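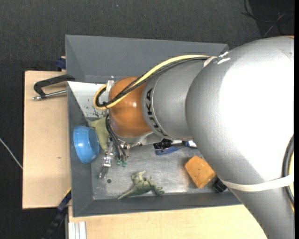 Sumaiya Nanayakkara

회색 통 정리, 다들 어떻게 하세요?

안녕하세요! 요즘 작업실 정리에 푹 빠져 있습니다. 바닥이 넓고 벽이 비스듬한 네모난 회색 통을 부품 담는 용도로 쓰기 시작했는데, 이게 정말 마음에 들어요! 손이 쑥 들어가고 안쪽이 매끈해서 닦기도 편하고요. 그런데 작은 물건을 넣으면 전부 바닥 한가운데로 몰려서 금방 뒤죽박죽이 됩니다. 칸막이를 사려고 봤더니 벽이 수직인 통에 맞춘 것뿐이라 위쪽이 뜨더라고요. 벽이 기울어진 통에 칸을 나눠 써 보신 분 계신가요? 바닥에 뭘 깔아야 하는지도 궁금합니다. 예산은 통 하나에 2000원 정도면 좋겠지만 조금 넘어도 괜찮아요.

2020년 11월 26일

Shoshana Wojcik

저 이거 진짜 좋아하는 주제예요! 벽이 기울어진 통은 칸막이를 직접 만드는 게 제일 잘 맞습니다. 두꺼운 종이를 통 안쪽에 세워 놓고 연필로 벽 기울기를 따라 그린 다음 오리세요. 위가 넓고 아래가 좁은 사다리꼴이 나오는데, 그걸 본으로 삼아 플라스틱 골판지를 자르면 꼭 들어맞아요. 처음엔 선보다 살짝 크게 자르고 조금씩 다듬으세요. 저는 한 번에 딱 맞추려다가 두 장을 버렸답니다 ㅎㅎ

십자로 끼우고 싶으면 한 장은 위에서 절반, 다른 한 장은 아래에서 절반까지 홈을 내면 됩니다. 풀도 필요 없고 청소할 때 쏙 빠져서 얼마나 편한지 몰라요! 바닥에는 얇은 미끄럼 방지 매트를 깔아 보세요. 모서리를 둥글게 잘라야 들뜨지 않습니다.

Bonsu

그냥 작은 통을 여러 개 넣으세요. 저는 1000원짜리 9개 넣고 끝냈습니다. 세상 편해요!!

Javley

위 방법 둘 다 해 봤는데 섞어 쓰는 게 최고였어요! 자주 꺼내는 건 작은 통에, 길쭉한 건 칸막이 쪽에 둡니다. 그리고 이름표는 벽 안쪽 말고 테두리에 붙이세요. 안쪽에 붙이면 물건이 쌓였을 때 가려져요. 너무 꽉 채우지만 않으면 오래 유지됩니다. 완성하시면 꼭 올려 주세요, 구경하고 싶어요!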